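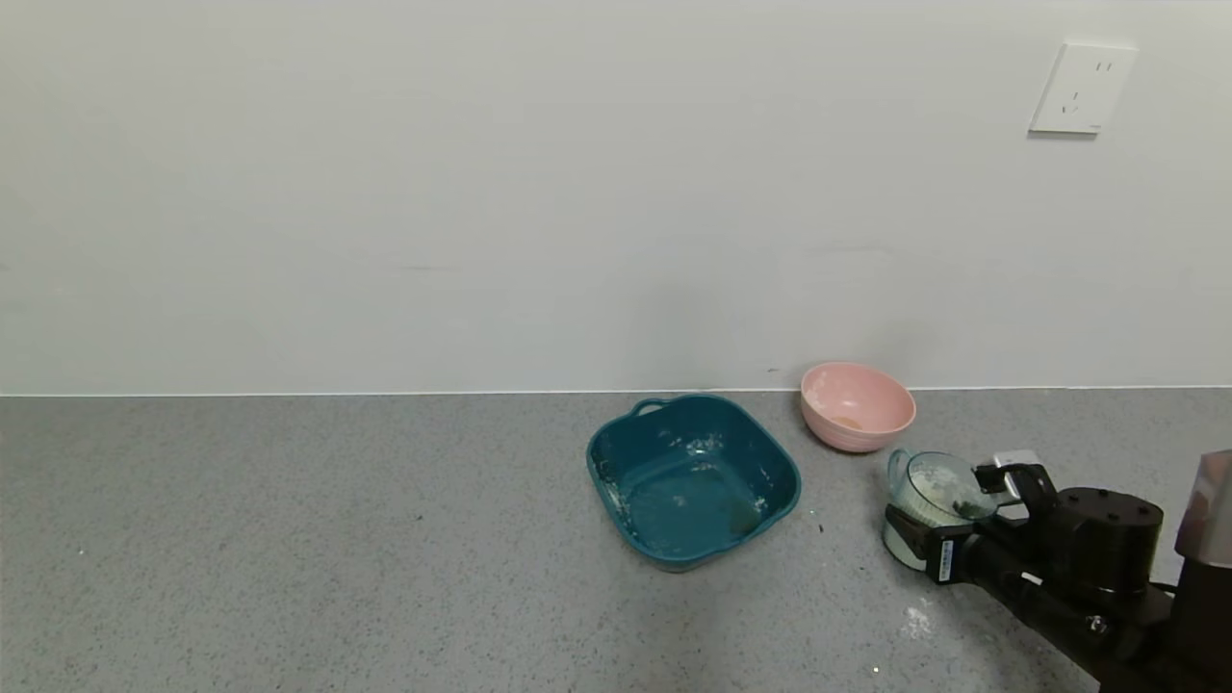 粉を入れた容器は、空にしたあとすぐ水で洗ってよいですか。

先に乾いた刷毛か布で粉を落とし、そのあと水で洗います。石灰や石膏のように水で固まる粉は、洗う前にできるだけ取り除き、流しには流さないでください。

Skono 容器と粉の記録 README

最終更新：2018年10月4日

概要

Skonoは、家庭や小さな作業場で粉を量ったり移したりするときに使う容器の記録集です。対象は桶、たらい、ボウル、取っ手付きカップなどの日用品で、専用の計量器具は含みません。容器の形と材質、内側に残ったもの、置いた床の種類、洗い方を一件ずつ表にしてあります。
収録件数は2,425件、列は13、容器の分類は12です。
もとは作業場Treldaleの棚卸し表でした。どの桶を何に使ってよいかが人によって違っていたため、使ったあとの状態を書き残すようになり、その後、家庭で使われている容器の記録を加えて今の形になっています。

ファイル

records.csv　記録本体。文字コードはUTF-8、区切りはコンマ、改行はLFです。
categories.csv　容器の分類と、その読み方。
residue_terms.txt　残りものの書き方に使う語の一覧。
CHANGES.txt　変更の記録。

表計算ソフトで直接開くと、記録番号の先頭のゼロが消えることがあります。読み込み時に一列目を文字列に指定してください。

列の説明

id　記録番号。欠番があります。削除した番号は再利用しません。
category　容器の分類。categories.csvの語を使います。
shape　上から見た形。丸、角、角丸、楕円、その他。
material　材質。見てわかる範囲で書きます。樹脂の種類までは書きません。
color　色。商品名の色名は使わず、普通の言い方にします。
handle　取っ手の有無と形。縁から出た小さな輪も取っ手に含めます。
capacity　容量（ml）。表示か実測がある場合だけ入れます。
content　中身。品名がわからないときは「白っぽい粉」のように見た目で書きます。
residue　内側に残ったもの。場所と色と状態。
floor　置いた場所の面。床、台、棚、屋外など。
wash　洗い方。乾拭き、水洗い、こすり洗い、未洗浄。
reuse　次の用途。粉専用、水回り可、食品不可など。
note　自由記述。

記入例

category：桶
shape：角丸
material：プラスチック
color：暗い青緑
handle：縁に小さな輪
residue：内側に白い粉状の筋、底に白っぽい点
floor：灰色に細かい斑点のある床

category：ボウル
shape：丸
color：ピンク
residue：底に黄褐色の残り少量
floor：灰色に細かい斑点のある床

category：取っ手付きカップ
color：透明
content：白っぽい粉、かたまりあり。暗い緑がかったかたまりを含む
note：品名の記載なし

三件とも容量は空欄です。空欄は「なし」ではなく「未記入」を表します。取っ手がない場合は空欄にせず「なし」と書きます。

書き方の決まり

中身の品名は、袋や箱の表示で確かめたときだけ書きます。小麦粉、片栗粉、重曹、石膏、石灰は色が近く、見た目だけで区別した記録は後から使えません。初期の記録には「たぶん重曹」のような書き方が300件ありましたが、5月の見直しで見た目の記述に直しました。

残りものは「汚れ」とまとめず、筋、点、膜、かたまりに分けます。筋は細長く付いたもの、点は離れて散ったもの、膜は面で薄く覆ったもの、かたまりは厚みのあるものです。迷うときは二つ並べて書いてかまいません。傷や着色は残りものに入れず、noteに書きます。

色は明るい場所で見て決めます。青緑と緑のように分かれやすい色は、記入者の間で一致しないことがあります。色で検索するときは近い色も含めてください。

粉を扱うときの置き方

記録を取る作業場では、次のようにしています。家庭でもほぼ同じやり方で困りません。

大きい容器を手前に置き、小さい容器は奥か横に寄せます。移すときは受ける側の縁より少し高いところで傾け、細かい粉は一度に入れません。
かたまりのある粉は、移す前にさじの背でつぶします。つぶれないものは取り分けて捨てます。色の違うかたまりが混じっていて理由がわからない粉は、食品にも掃除にも使いません。
コンセントの近くでは粉を高い位置から落とさないようにします。差し込み口に粉が入ったときは、水拭きをせず、電源を切ってから掃除します。
床で作業する場合は、古い布か紙を敷くと後が楽です。細かい斑点のある床では白い粉が見えにくいので、終わったら低い位置から光を当てて確かめます。幅木の上の縁にも粉がたまります。

洗い方

プラスチックの桶に付いた白い筋は、乾いた刷毛で落ちるものと落ちないものがあります。落ちないものはぬるま湯にしばらく浸し、布でこすります。作業場ではLitettiの布を使っていますが、目の粗い綿の布なら同じように使えます。金属たわしは内側に細かい傷を付け、次から粉が残りやすくなるので使いません。
水あかに近い白い膜には薄めた酢が効くことがあります。塩素系の洗剤とは一緒に使わないでください。
外側に筋の入ったボウルは、溝に沿って拭きます。洗ったものは伏せて、完全に乾いてから重ねます。湿ったまま重ねると、次に粉を入れたときに底で固まります。
建材の粉や薬剤に一度使った容器は、洗っても食品には戻しません。reuse欄に「食品不可」と書き、容器の外側にも印を付けます。

入手元

容器の一部は金物店Ahmadpourで買ったもので、noteに店名があります。それ以外は以前からあったもので、購入時期も価格もわかりません。メーカー名は容器に表示がある場合に限って書いています。

わかっている問題

桶とたらいの境目がはっきりしません。categories.csvでは深さで分けていますが、古い記録は記入者の呼び方のままです。
同じ容器が別の番号で複数回出てきます。使うたびに記録したためで、容器そのものの数を知る用途には向きません。
wash欄の「未洗浄」には、洗っていないものと、洗ったかどうか不明なものが混じっています。次の版で分ける予定です。
陶器とガラスの記録が少なく、樹脂の容器に偏っています。

利用について

記録は自由に使えます。表を直して配るときは、変更した列をCHANGES.txtに書き足してください。粉の安全性を判断する資料としては使えません。扱いは製品の表示に従ってください。

誤りの連絡には記録番号と列名を添えてください。色や形の訂正は、同じ容器の記録をまとめて見直してから反映します。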